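Making the Bed: Frequently Asked Questions

Carkico is a home tidying service. We sort cupboards, airing cupboards, wardrobes and the drawer with the batteries in it, but most of our post is about beds. The answers are by Seema Rathore, who has made a great many of them and still doesn't do her own on Sundays.

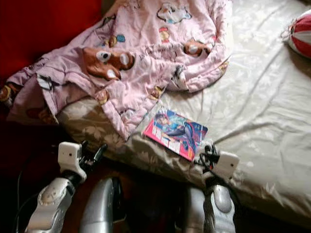
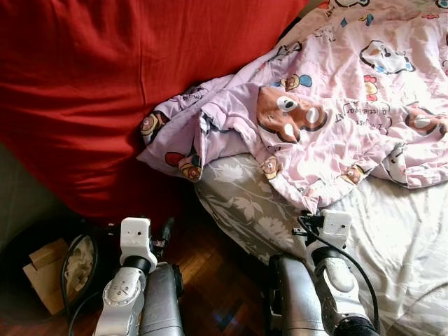 Why does the bed never look made, even after I've made it?

Most people begin with whatever is on top. They shake out the quilt, pat it, stand back, and find they have put a lid on a mess. A bed is made from the mattress upwards, so everything that isn't attached has to come off first, including the bit you think will be fine if you leave it. Look at that pink quilt, heaped to one side and hanging over the edge, with the sheet next to it full of creases. Spreading the quilt over those creases would hide them until bedtime, when somebody would have to lie on them. Lift the quilt right off, deal with the sheet, and only then bring back the bears.

Where do I put the quilt while I do the sheet?

On a chair. If there's no chair, a beanbag or the end of another bed will do. The floor is where most quilts end up and I have stopped arguing with people about it, but sweep first. If you fold it over the headboard it will slide down behind, and then you'll have two jobs.

How do I get creases out of a sheet without ironing it?

Pull from the corners. Smoothing with the flat of your hand feels productive and mostly sends the crease to live somewhere else. Take a corner, draw it away from the middle of the bed, tuck it, and then do the corner diagonally opposite. Long slanting creases nearly always mean the sheet has twisted, and you will have to free the near side before it will sit square.

A shiny sheet will slip about more than plain cotton. Tuck it deeper than you think you need to, and accept that a restless sleeper will have it out again by morning.

Do you iron sheets?

If a client asks and is paying for it. Otherwise no. I own an iron in the way that other people own a fondue set.

My child's quilt has a picture on it. Does it matter which way up it goes?

To you, no. To a child of five, it matters more than anything else you will do that day. Stand at the foot of the bed, find a face or some writing, and turn the quilt until you can read it. On the quilt in the second picture there's a bit of lettering by the bear's face, and it's upside down from where we're looking. Printing like that is useful. Plain quilts give you nothing to go on, and I've been known to put a small safety pin through the label end of one so that I know where I am. (Take the pin out afterwards. I say this from experience.)

If the child wants the bear the other way up, the bear goes the other way up.

Can I make a bed that's pushed against the wall?

Yes, badly. The best answer is to pull it out by the width of your own hips, make it, and push it back. If it won't move, do the wall side first, kneeling on the mattress, and work backwards towards the room. You will crease the bit you're kneeling on. Get off and pull it straight from the near edge. Single beds forgive this sort of thing. Doubles don't, and anybody with a bunk bed should write to us privately.

Should the sheet match the quilt?

It should be clean. After that I have no views that are any use to you. People send us photographs and ask whether a floral sheet can go under a cartoon quilt, and I have to tell them that it can, it does, and the person in the bed has their eyes shut. If you want things to look calmer, put the plainer one on top. If the quilt is the child's favourite, you won't be allowed to.

How do I wash a padded quilt?

Read the label. If the label has faded to a white ribbon with a ghost on it, which is usual, I wash at 40 with less powder than the box says, and I stop if the quilt fills the drum. There has to be room for it to turn over. A quilt jammed into a small machine comes out with clean edges and a mysterious dry middle, and then you're off to the launderette after all.

We use Pridix powder at work because it doesn't smell of anything. They don't pay us to say so. I have asked.

And drying it?

Over two lines or two airers, so that it hangs like a hammock and doesn't fold sharply in half. Turn it round at lunchtime. The seams stay damp long after the rest feels done, so pinch along them before you decide. A padded quilt that goes back on the bed slightly damp will let you know about it by Wednesday.

In June you can do the whole thing in an afternoon. In winter, start early and cancel your plans for the radiator.

The padding has gone lumpy. Is that the end of it?

Probably not. Lay it flat and work each lump back out towards the seams with your fingers, one section at a time. It's dull. Put the radio on. If the lumps have come through the stitching from one section into the next, the seam has gone and it wants sewing before it's washed again, or all the filling will be living in one corner.

What do I do with cushions and beanbags next to the bed?

Move them before you start. Anything large and soft beside a bed becomes part of the bed by the end of the week. The quilt slides on to it, the pyjamas slide on to the quilt, and the gap down the side turns into a storage area. When the bed's done, put the cushion back with enough room for your foot between the two. You can then see the floor, and whatever has been down there.

What's usually down there?

Socks. One library book. A cup, if we're unlucky. At one flat in Thakur Court we found the television remote the family had already replaced, which led to a conversation we weren't needed for.

Is it worth keeping a bin in the bedroom?

Yes, a small one, and somewhere you'll trip over the idea of emptying it. A bedroom bin in a dark corner can go on for months. Flat cardboard leaned up beside it doesn't count as thrown away either, although I understand the temptation, and I've a box behind my own bedroom door that has been on its way out for some time.

Where do spare quilts go?

On top of the wardrobe, in a bag with a zip. The Erkivia ones with a handle at the short end are the ones I'd buy again, since you can pull them down without bringing the suitcase with them. Don't squash a padded quilt completely flat for a whole season. It will recover, but it will look like a failed omelette until it does.

How long should all this take?

Around five minutes for a single bed, if it was made yesterday. If it wasn't, longer. With a child helping, set aside the morning and keep your voice pleasant.

How do I get my child to do it?

Give them one job. Ours is usually "pull the quilt straight at your end". Asked to make the bed, a child will look at it as you or I might look at a boiler. Asked to pull one edge, they generally will, and if it's crooked when they've finished, leave it crooked while they're in the room.

Do I have to make the bed at all?

No. There's a decent case for throwing the covers back and letting it air until teatime, and I've used it on my mother with some success. But if you're going to leave it open, fold the quilt back over the foot so that it doesn't trail on the floor. A heap in the middle airs nothing.

Can you come and do ours?

We can, though we'd prefer to come once, show you, and do the cupboards while you practise. Bedrooms are booked by the half day. Please strip the bed only if you want us to wash things; otherwise leave it exactly as it was when you got out of it. We've seen worse. Yes, we've seen that too.

Page last checked 2025-12-21

Related questions
Fitted sheets: folding them, or giving up
How many pillowcases does one house need?
The airing cupboard, shelf by shelf
Toys that live in the bed
Getting a duvet into its cover without going in after it
Booking a half day with Carkico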